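How to Paint an Old Tabletop in Two Shades of Teal

I love this project! You need one flat tabletop, a free evening and a small can each of a pale teal and a deeper one. Mine came from Hermans in Drastberg, but any water-based furniture paint will do the job.

Start by washing the top with warm water and a drop of dish soap, then let it dry overnight. Sand it lightly with 400 grit, going with the grain, and wipe off every bit of dust.

Brush on a thin coat of primer. Once it feels dry, roll the pale color over everything – two thin coats beat one thick one every time. Hanneke Prins taught me to finish each coat with long, light strokes in one direction, and wow, does it help.

Next day, tape off a strip along one side and paint it in the deeper shade. Pull the tape while the paint is still a little tacky, slowly, folding it back on itself.

Give it a week before you set anything heavy on it. Then start planning the chairs!
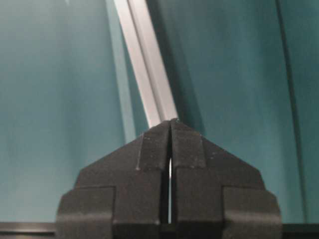
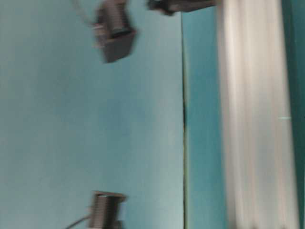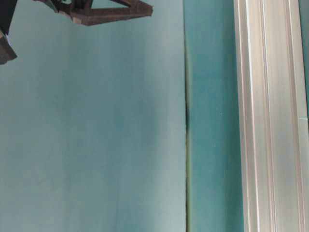

Pale teal in the second and third photos, with a strip of deeper teal in the second.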